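Gasket week at Kurnby, second entry

October, a little after 9 at night, tea going cold
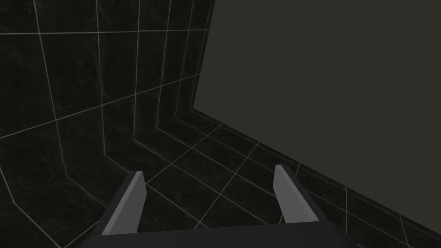
So the new spiral wound gaskets came in this morning and I have been happy as a clam all day. I know how that sounds. But after the trouble we had with the old sheet gaskets on the condensate line I would have hugged the delivery driver if he'd stood still long enough!

Birutė and I opened the crate before coffee. She checked every tag against the order while I read the numbers out, and it was all right the first time, down to the inner rings. Last spring Duggan sent us the wrong pressure class twice and we lost most of a shift each time, so I was braced for it.

We started on the flange pair by the north pump, the one that has been weeping since before I got here. Eight bolts, all of them rusted in a way I'd call personal. Dilwyn had soaked them last night (bless him) and six came off with the long wrench. The other two had to be cut. When we finally got the faces apart I could see why nothing had ever sealed there: a scratch running right across the raised face, from the bore almost to the outside. Somebody had gone at the old gasket with a screwdriver, years ago I'd guess. You could feel it with a fingernail.

Birutė wanted to send the flange out to Zotbridge for refacing. I thought we could do it in place with the portable facer. We argued about it over sandwiches, very cheerfully, and then Dilwyn wandered in and said the facer was already in his truck. So that was that. It took nearly all afternoon and it was wonderful. The chips come off in these fine bright curls, and then you wipe the face down and there's a clean even groove all the way around like an old record. I made both of them come and look at it. Dilwyn looked for quite a while, for Dilwyn.

Then the bolting up, my favorite part. New studs, new nuts, plenty of grease on the threads and under the nuts too, and the star pattern in three passes plus one last time around in a circle. Final torque on these was 88 foot-pounds. I called them out and Birutė marked each nut with the paint pen. She has much nicer handwriting than me, even on steel.

Pressure test tomorrow, first thing. I really want that gauge to sit still.

Other things, so I don't forget:

The Dater sheets are nearly used up. We need the ones with a column for lube type, the old form doesn't have it and I keep scribbling in the margin.

Invoice for the gaskets came to 1,120, freight included. Less than I'd feared. Give it to the office before it gets coffee on it.

Ask Dilwyn where he got the brass scraper. I want one, and I want to throw out every screwdriver within reach of that pump.

Still have the blind on the south header to swap, and the lifting lug on it is bent, so we need the chain hoist back from the other building. Birutė says she'll ask. My shoulders hurt and I smell like moly grease and I'd do the whole day over again. Bed.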